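5.2 The open day at Nalladport

Our second trial took the system out of the lab altogether. On 18th August the Skosska workshop at Nalladport opened its doors to the public, and we were given a table in the main hall for the whole day. The job was one that every visitor knew from hotel breakfasts: put a glass under the tap, work the tap, and bring the glass back to the front of the table. The two dispensers stood side by side on their trays, and only the centre one was used for the counted runs. Both arms were running the Kang controller described in Section 3, with no changes for the day.

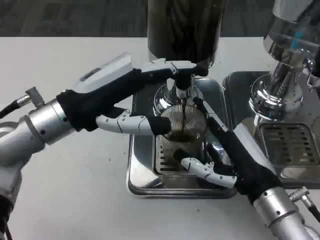

We had planned a run every 15 minutes, and gave up on that plan before the first hour was over. People wanted to see it again straight away! In the end we logged 46 full runs in front of 200 visitors, 143 of whom filled in the short card we handed out at the door. The card asked what they thought the robot would do next at three points in the run, and left a space for comments. The comments were a delight to read, and many of them were about the hands.

Two things came up again and again on the cards. Visitors were surprised by how slowly the hands closed, and they wanted to know why both were used for something so small. We had treated the second question as settled in the lab, where the left hand works the tap and the right steadies the glass. Seeing it through the eyes of a crowd made us look at the moments between these two roles with much more care.

Figure 3. Approach to the glass on the open table. 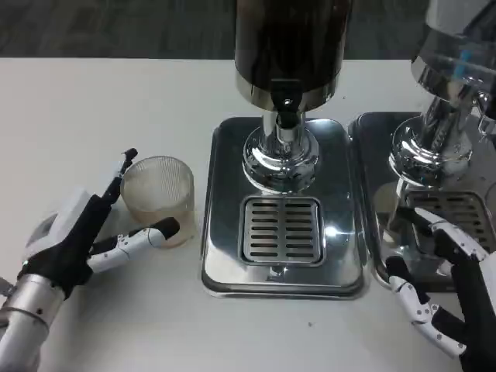 Timing of the approach was the part of the run that divided the visitors most. Children tended to guess early and adults waited for contact before writing anything down. The pose in Figure 3 is a good case: one finger of the left hand stands upright beside the ribbed glass while another reaches towards its lower front, not quite gripping it, and the right hand is still open near the corner of the tray. On the cards, the adults mostly called this stage "thinking", and the children mostly called it "about to grab". Both are fair readings, and the Utel cue set we used in the lab has no entry for either of them – a gap we intend to fill.

Light was a worry beforehand. The hall lamps are strong and the trays are close to mirrors, so we allowed time in the morning to retune the glass tracker under the same lamps the public would see.
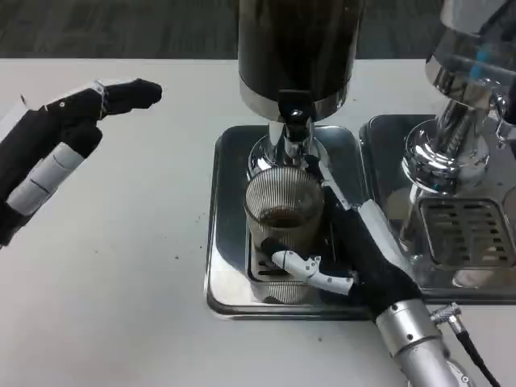

The retuning paid off. Of the 46 runs, none had to be stopped for a lost track, although we did pause several times to wipe the table and to let a new group come forward. We also changed where people stood. At first they gathered behind the arms, where the wrists hid most of the finger work, so after lunch we moved the rope and let them watch from the side. The cards from the afternoon are longer and far more exact about finger positions. We will keep this layout for the repeat visit in November, when the same card will be used with one more question on the handover from the left hand to the right.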